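September
By Gonçalo Lobo

Vostitz sent over the new release of Sekthorpe, its practice house for domestic robots. You pick a machine, pick a chore, and watch it try in a simulated kitchen, which costs less in crockery than the other way. The licence is 4000 a year. For that I wanted to know one thing - can the robot clear a table yet?

The rooms are decent. Wood grain looks like wood grain, and shadows fall where you'd hope. There are 13 chores on the menu, from wiping down to stacking, and I spent most of an afternoon on the mug one.
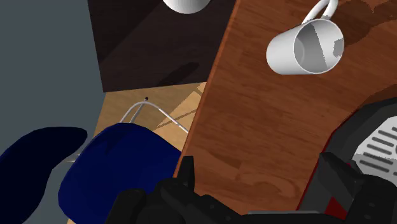
The mug task, gripper over the near edge of the table and nothing in its fingers.

A mug that isn't standing upright is a nuisance even for a person with a hangover, and it makes a fair test. I gave the stock controller 11 tries. It managed six, at a pace that would see the tea things put away by bedtime. The failures were mostly dithering: long, thoughtful hovering, like a guest who has offered to help and hopes to be told to sit down.

Prata, the cheaper rival, is quicker to set up but its mugs slide about as if buttered. Sekthorpe gets the weight of things right, and its replay tool is very good. The manual is poor and the menus are worse.

Worth having if you build these machines for a living. If you only want the table cleared, keep your sleeves rolled up for now.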